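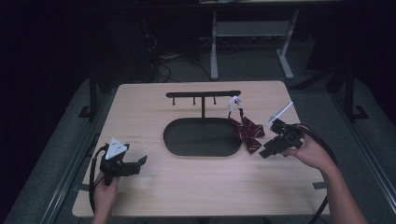
29 June 2020

Second full day with the Grullura pair on loan from Maksymiv. I have to tell Rima by the end of the week if we keep them or send them back, so I'm writing down more than usual.

Morning

Setup was quicker than yesterday. The cables still bother me. One runs off each hand, and the left one wants to pull the wrist down when I reach across the table. I taped it to my sleeve for an hour and then took the tape off again. The sales sheet says a person can wear the pair for a whole shift. I had sore thumbs after 6 bow ties.

The marker on the left gripper is a flat plate and the right one has a rod. Emiko asked if they could be swapped. I wrote to Maksymiv and have no answer yet.

Bow ties

We did the striped one on the black stand with the pegs. The bow is easy to hold. The fingers close flat and the fabric doesn't slide much. The hook on the neck strap is another matter. It's small, and the elastic folds up next to it, so twice I closed on elastic and thought I had metal. What worked best for me was coming in low with the tie lying on the table and closing slowly on the hook with just the tips. Emiko does it faster than I do and says she doesn't think about it. 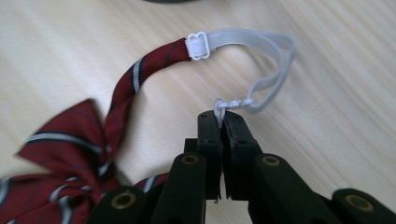
Afternoon

Went through the recordings with Emiko. Out of 99 tries we threw away 8, mostly my fault for letting go early. I had expected worse. The view from the gripper is good up close, but things farther back on the table go soft. Trusby's kit was sharper at a distance when we had it in May, but it was heavier and the trigger squeaked.

Rima came by at four and asked about price. Maksymiv wants some 1000 a month for the pair, with spare finger pads extra. She thinks that's high. I think it's fair if they include the pads, and I said so. She'll call Skultley too and see what they charge for a pair.

To do

Ask Maksymiv about longer cables, and again about the markers.
Try the hook left-handed.
Buy a second tie in a plain color — the stripes make it hard for me to see where the strap starts.
Return Emiko's screwdriver.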